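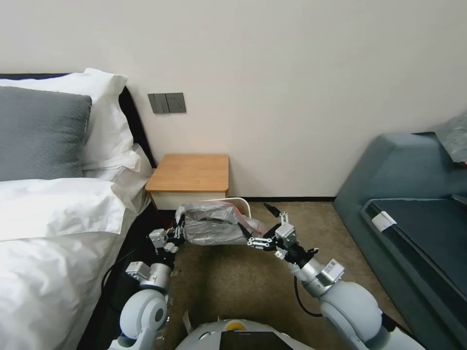 Jurnell opens test apartment to visitors for two-armed robot demonstration

SENDMONT, August 19, 2026. Jurnell held an open day at its test apartment in Sendmont on Wednesday, showing a two-armed household robot handling bedding, clothing and packaged goods in a furnished bedroom. Visitors were admitted in groups of 16, with each session lasting 25 minutes.

The bedroom is the second room in the apartment to be put into regular use, after the kitchen. It holds a bed, a nightstand and a sofa, and is carpeted throughout. According to Fouzia Shaikh, who manages the apartment program, the carpet was kept on purpose. The base had previously been run only on hard floors, and the wheel controller needed retuning before the robot could stop within its position tolerance next to the bed.

The main item on the program was the handling of soft, wrapped objects. Plastic packaging remains difficult for the robot's perception software. Reflections on crinkled film change as the arms move, and depth readings taken from the surface are often missing or wrong. The package also changes shape when gripped, so a grasp point chosen before contact may no longer be valid a moment later.

Jurnell's approach is to have one hand close on an end of the package first and hold it still. The second hand then approaches with the fingers open, and its target is recalculated from the position of the first hand as well as from the camera. Closing force is limited by motor current. In the present software the second hand waits until the first reports a stable hold, which accounts for most of the pauses visitors saw during the sessions.

The company gave results for the wrapped-object task from its most recent internal test series. The robot picked up the object with both hands and placed it at the requested spot in 84 percent of trials. Most of the failures were slips during the transfer from one hand to two. Trials were stopped and scored as failures if an operator had to step in. Figures for the folding of bedding were not released.

All sessions ran autonomously after a start command, with an operator holding a stop button at the doorway. Arm speed was limited to 30 percent of the rated maximum while visitors were in the apartment.

Farzana Virk, a controls engineer at Jurnell, answered questions after each session. Asked about the choice of multi-fingered hands over simple two-jaw grippers, she said the jaws had been more reliable on boxes and bottles but tended to pinch and tear thin film. "With more contact points we can hold the same package with less force at each one," Virk said. "The cost is calibration. Every finger joint has to be checked, and we do that each morning before the first run."

Several questions concerned noise and running time. Virk said the arms are quieter than the base and that battery life depends mainly on how often the robot changes position. The company does not yet quote a running time for the bedroom tasks.

The work is part of Jisance, a joint project between Jurnell and the furniture rental company Dhanial, which supplied the furniture for the apartment. Dhanial is interested in the preparation of rented rooms between tenants, including unpacking and the placing of linens. A trial in one of its own properties is planned for December. Shaikh said the trial will cover a single bedroom and will be supervised on site.

Places for the next open day can be requested through the Jurnell visitor office in Sendmont. The kitchen will be shown on that occasion and the bedroom will be closed.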